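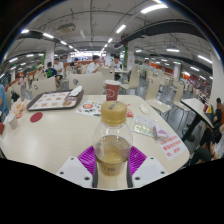

A bottle with a gold screw cap at a table in the food court.

Stemton have conceded nine goals from corners this season, and Burgi Reisinger has watched every one of them several times. The assistant coach took over set pieces in February, when the club stopped marking man for man and moved to a zonal system.

"We had 96 corners against us before the change," she said. "In most of them the first contact was theirs. The delivery was ordinary. Our starting positions were too deep."

Under the new arrangement five players hold a line across the six-yard box and three block runners near the penalty spot. The goalkeeper stands a metre further out than before. Reisinger said the near post still needs work, as Drurnmont showed on Wednesday with a flicked header in the second half.

Head coach Thaddäus Leitner accepts the risk. "A runner gets a free jump against a standing defender. We know that. The blockers have to slow him by a step, and against Drurnmont they were late."

Training on corners has gone from one session a week to two, each lasting 20 minutes. Full-back Rainer now takes the near-post zone, and the tallest midfielder has moved to the centre of the line.

Leitner does not plan to go back before the summer. "The players have the positions. The timing comes later," he said.

Stemton play Wemeo next, at home, with a crowd of roughly 4,000 expected. Reisinger will pick her blockers after the final session.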